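Ticket 3472: Kanban bin counts drifting on the Melholm line after scanner swap
Status: Resolved
Opened by: Bernadette Fitzgerald, Melholm receiving
Assigned to: Uwe Schmieder, replenishment support
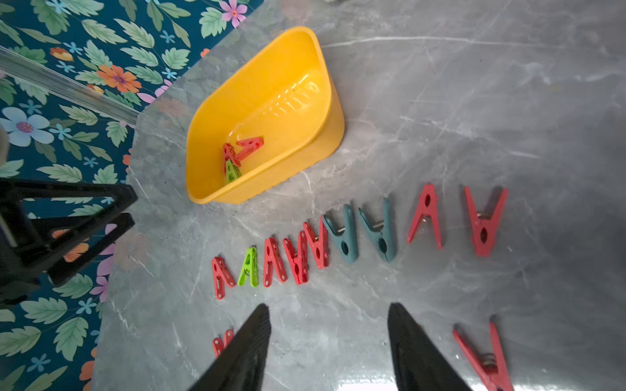
Wednesday, 7:40 am — Bernadette Fitzgerald
Good morning! Our small-parts bins are showing the wrong on-hand counts again. We swapped the old handheld scanners for the new ones at the start of the week, and the new ones are a joy to use, so please don't take them away! But bin 159 says we have 1325 spring clips on the shelf, and I can see from the aisle that we don't. The daily order for Kobori didn't trigger overnight, and assembly is going to want those clips by tomorrow's first shift.

8:05 am — Uwe Schmieder
Thanks Bernadette, great catch, and thank you for giving me the bin number right away. Two quick questions. Are the other bins on that rack off too? And when your people scan an empty bin card, do they hear one beep or two?

8:22 am — Bernadette Fitzgerald
Two beeps. Just went and tried it. Bins on the upper shelves look fine, it's the bottom row that's off. Every one of them reads high.

8:50 am — Uwe Schmieder
Love it, that narrows things down a lot. Two beeps means the scanner is sending the card twice. The system should throw the second one out, so I'm checking whether the duplicate filter is on for your site. In the meantime I've put in a manual order to Kobori for one carton of clips so the line is covered whatever we find. Kumiko Yagi at Kobori has confirmed it goes on this afternoon's truck.

9:35 am — Uwe Schmieder
Filter is on and set to the normal window. I replayed last night's scans against it and the duplicates were dropped as they should be. So the double beep is real but it isn't what's hurting the counts. Back to the bins!

Could somebody read me the pack quantity printed on the card for bin 159, and the one on the carton label?

9:58 am — Bernadette Fitzgerald
Card says 80. Carton label says 80 too. Sorry, I was hoping they'd be different.

10:15 am — Uwe Schmieder
No apology needed, I was hoping so too. Bringing in Ayane Arai, who set up the scanner profiles.

10:41 am — Ayane Arai
Hi all! I think I've got it. The bottom row still has the older cards, the ones with two barcodes side by side (part number on the left, location on the right). The old scanners only picked up whichever code you aimed at. The new ones have a much wider read area, so one pull of the trigger grabs both. That's your two beeps. They aren't duplicates, they're two separate reads, and the location code is being taken as a receipt of one full pack. Every time someone asks for more clips, the system adds a carton to the shelf. What a fun one!

11:10 am — Bernadette Fitzgerald
Fun for you maybe :) But that makes total sense, the upper shelves got new cards in June and we never finished the bottom.

11:30 am — Ayane Arai
I've pushed a profile change to the Melholm scanners that makes them ignore any code starting with the location prefix while they're in reorder mode. To pick it up, put each scanner in its cradle, wait for the green light, then take it out and sign in again. Put-away mode isn't touched, so receiving can carry on as usual.

12:20 pm — Bernadette Fitzgerald
Done on all of them. One beep! Tried three cards on the bottom row and the counts didn't jump.

1:45 pm — Uwe Schmieder
Wonderful. I've reversed the false receipts on the bottom row. Please have someone hand count those bins before the end of shift and enter the result as a cycle count, so tonight's run starts from good numbers. Kazuhiro Mizuno is printing new single-code cards and they'll ship with your next Konden delivery.

3:55 pm — Bernadette Fitzgerald
Counts are in. Bin 159 was well below the reorder point, so it would have been a rough morning. Kobori's carton got here too and it's already put away. Kazuhiro, could the new cards come with the wider hanging hole? The narrow ones tear.

4:10 pm — Kazuhiro Mizuno
Sure thing, wide hole it is! I'll do the whole rack that way so they match.

Next day, 6:30 am — Uwe Schmieder
Overnight run went through clean and the clip order was raised on its own, for the right amount. Closing this one. Ayane is checking the Fiseck site for old two-code cards under a separate ticket — if you get a double beep before the new cards arrive, reopen this one and send me the bin number.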